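Dumora Community Learning Centres
Progress report for the second period of the grant
Prepared by Tekle Moges, programme coordinator

1. Where we are now

In this report I describe the work in the Dornora and Lencho centres from the end of the rains until May. The third centre, Titby, opened later than we planned and I write about it in a separate part. The financial tables are in the annex, as you asked us last time.

In the period 955 people registered for evening classes. Of these, 496 are women, and I am glad to report this, as in the first period the women were well under half. The change came mostly from Lencho, where we moved the literacy class from 7 in the evening to 4 in the afternoon. Many mothers had told us that the road is not good for walking after dark. The men's attendance in Lencho became a little lower after this change, and we are now trying a short second class for them.

2. Literacy and numbers

The new reading books arrived in Dornora with a delay at the printer. Teachers used the old books for the first weeks and copied pages by hand for the beginners. When the new books came, the teachers said that the letters are larger and the older learners can read them without help. The numbers book is less liked. Its examples are about shops in a big city, with prices that our learners do not recognise. We have asked the teachers to write their own examples on market weights, seed and animal feed, and Dornora has already sent us a first set.

At the end of the period more than 400 learners sat the level one test. I cannot give the full results yet, as the marking in Lencho is still going on. They will come with the next report.

3. Basic computer course

The computer course is still small. It has one group in Dornora, which meets in the room behind the library. The learners practise typing, saving a file and writing a simple letter. In the last weeks the teacher added a lesson on the parts inside a computer – the learners had asked for it many times.

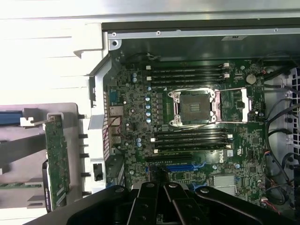 Photo: Dumora Learning Centres. A motherboard in its open metal chassis.

The electricity in Dornora remains a difficulty. On some evenings there is no power for the whole class, and the teacher then continues with paper exercises. We received one offer for a battery system, but the price is above what we have in the budget line. I would like to discuss with you whether the money left from the transport line can be used for it.

4. Titby

The building in Titby was handed to us with the roof finished but without doors. The district office paid for the doors after two letters and a visit. Classes began with 2 teachers, both from the village. One of them has taught before in the primary school, and the other is new and still needs support, so the senior teacher from Lencho visits her every month. The Titby learners are included in the total above.

5. Changes to the plan

We did not hold the teachers' meeting in its planned month, as it fell in the harvest. It is moved to the next period, and the cost moves with it. The radio announcements are also postponed. In their place we spoke at the markets, and registration did not suffer.

6. Next period

– finish the marking in Lencho and send the results
– hold the teachers' meeting in Dornora
– print the new market examples for all centres
– decide with you on the battery system

Please send your comments on part 3 first, if possible, because the offer for the batteries is valid only for a short time.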